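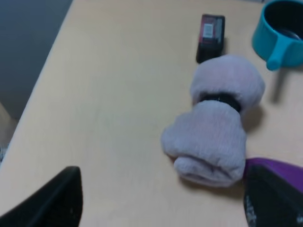 Page last changed: April, 21:40, by Signe Zoëga

Back on the Muderard arm this evening, kettle on, radio on, and rather more patience than I had last time. I wanted to settle the grip on soft things before I touch anything else, so the rolled-up sock with the black elastic went out first, with the teal cup left near it to make the wrist camera work a bit for its living. The purple finger comes in very near the sock on that approach, and I've written the offset into the Ondier settings so we don't all have to find it again by trial and error.

Closing force is the thing I keep dithering over. I began at 870 on the Barbosa driver, went up to 1,000, and have decided I like the lower number for knitted things (you may well disagree, and do say so!). Speed stays at 65 for now. When the wrist camera gets right down into fluffy cloth it has nothing sharp to hold on to,

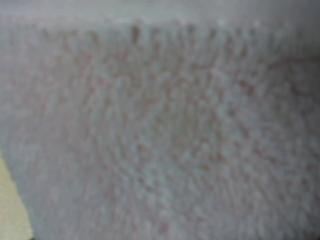 so I'm going to let the fixed camera do the steering for the last 10 cm or so and only trust the wrist view higher up. Peltmont's old notes suggest the same, and I wish I'd read them before supper.

The pink towel wants pressing from above, fingers straight down on the fold. I'd like the cable tied closer to the forearm too, as it loops down along the left of the forearm, and I've a bag of ties somewhere at home. 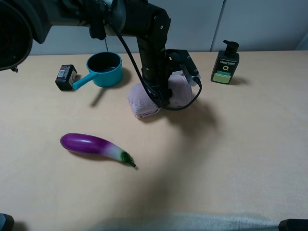
Still to do

Tie the cable in.
Try the eggplant at 870, then lower.
Copy the Ondier settings to the shared drive.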